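The Big Gray Bin and Everything We Hauled Along With It

Print this page | E-mail to a friend | 14 comments | Shared 22 times

Welcome to the September gallery! I promised I'd put something up from the workshop on Naston Street before the heat of moving in wore off and I forgot what anything looked like on the first day. So pour yourself something and scroll.

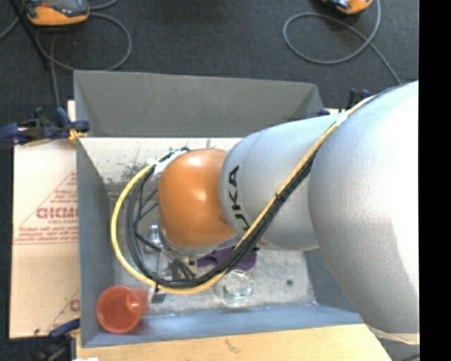
The gray bin, with the KUKA arm reaching down into it. Love that orange joint, and the yellow cable looping around it.

I've been asked more about this bin than about the whole rest of the building, so I might as well start there. It's just a big open rectangle with sloping gray walls, and I'm unreasonably fond of it. The walls lean outward as they come up, so the back one is wider at the rim than down at the base, and if you've ever tried to fish one last little thing out of a box with perfectly straight sides you'll know why I like that (my knuckles certainly do). I had a straight-sided one in the old place for years and I don't miss it one bit.

The color took some getting used to. I'd wanted something cheerful, a green maybe, and then gray is what we went with and now I wouldn't swap it. Small parts show up nicely against plain matte gray. Shiny parts especially, and most of what we sort is shiny. In a certain light a couple of the walls go almost blue, which my sister says is me being fanciful, but go look at the left side and the strip along the front and tell me I'm wrong!

Then there's the carpet. Yes, carpet, in a workshop! Dark charcoal, and I get a comment about it from every single visitor. My defense is that a dropped washer on carpet stays where it lands, and on the concrete at the Valler place it would ring like a bell and roll clear under the shelving, and that was the end of it. The downside is vacuuming. I do it on Thursday, after closing, with the radio up.

Speaking of the Valler place, a little history for the newer readers. We were there a long time, in a building that went up in 1985 and felt every day of it, with one decent window and a loading door that stuck when it rained. I was sentimental for maybe an hour after we turned in the keys. The new room has daylight on 2 sides and a door that closes, and I've stopped wearing a coat indoors.

The packing was its own adventure. We had 40 cartons, all labeled, and I was very proud of my labels until we got here and I found I'd written "misc. hardware" on far too many of them. Word to the wise: write down what's in there, even if it takes you all evening. "Hinges, short screws, the good tape" beats "misc." every time. It took me 5 evenings to get through the mystery cartons, and I found a perfectly good set of drawer pulls I'd already replaced.

I should say a word about cable tidying too, as a few of you wrote in after the last post. I'm a convert to plain black ties, the ordinary kind. You can spot a couple of them on the bundle running down the arm, one partway along and another at the bottom of the loop with its tail still sticking out. I go back and forth on trimming tails. A trimmed one looks so neat, and then it scratches your wrist when you reach past it, so at my own bench I leave them long and put up with the shaggy look.

Still on my list: a proper shelf for the label maker, a second mat by the door, and hooks, lots of hooks. I've got my eye on the wide ones from Karakaya but I want to hold one in my hand before I order a boxful. If you've used them for anything heavier than an apron, leave me a note in the comments and tell me how they held up.

14 comments | Add yours | E-mail this page | Print

Recent galleries
Last Look Around the Valler Building
Drawer Dividers, Good and Bad
A Saturday at the Dredunard Surplus Sale
What I Keep on My Pegboard
Painting the Back Hallway (Twice)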